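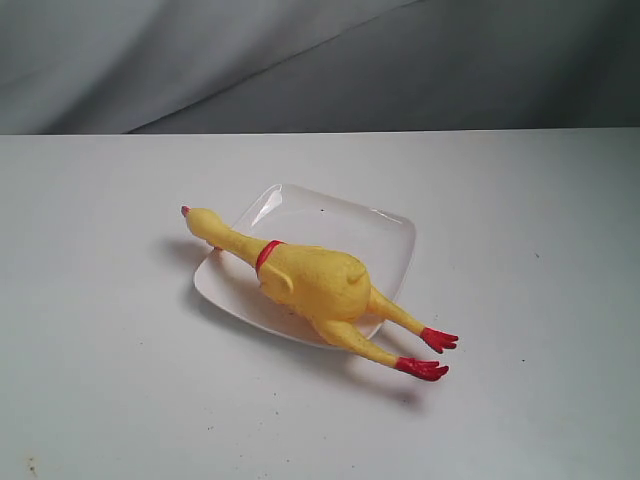

Dinner is served. Rubber chicken on one of the small square plates.

August 7, 2018

So I finally went through the kitchen cupboards. All of them, even the high one over the fridge where I keep things I feel guilty about (fondue set, I'm looking at you). I'd been putting it off since December, and then last night I reached for a bowl and three lids slid out and hit me on the foot, and that was that.

The plates were the worst of it. I love a plate. I can't walk past the bric-a-brac shelf at an op shop without picking one up and turning it over, and at two dollars a go it never feels like spending money. Over the years that adds up to a lot of crockery for a woman who mostly eats toast. There were the big blue dinner plates from Mum, the speckled ones I bought when I thought I was going to take up pottery, a gravy boat with no saucer, and a stack of little white square plates I'd completely forgotten about.

I got those squares for a dinner party back when I lived in the flat on Lornel Street. Everybody was serving things on square plates then! I did a lemon tart and cut it into slivers so thin you could read through them, and my friend Desmond asked very politely whether there was a main course coming. They haven't been out much since. They're too small for a proper meal and a bit big for a biscuit, but I still like them, with their soft corners and that slight lip around the edge that stops the olives rolling off. So they stay. The speckled ones have gone in the box.

And the chicken! The chicken was at the back of the same cupboard, behind the salad spinner. I won it at the Traller school fete, years ago now, on one of those stalls where you throw a wet sponge at a teacher. I think I was hoping for the bath salts. I'd forgotten how much I like its silly red feet, and the matching red band round its neck, like it's dressed for an occasion. It's miles too long for the plate, beak over one end and feet over the other, but then I've had restaurant fish that fitted no better.

Anyway, it's staying as well. Desmond is coming for tea tomorrow and I'm going to put it at his place and bring out the peas and gravy with a straight face and see how long he lasts.

Still to do: the drawer with the takeaway menus and dead batteries, and under the sink, where I suspect there's a third bottle of oven cleaner. If anyone near Coman wants a fondue set, leave me a comment. It has all its forks except the green one.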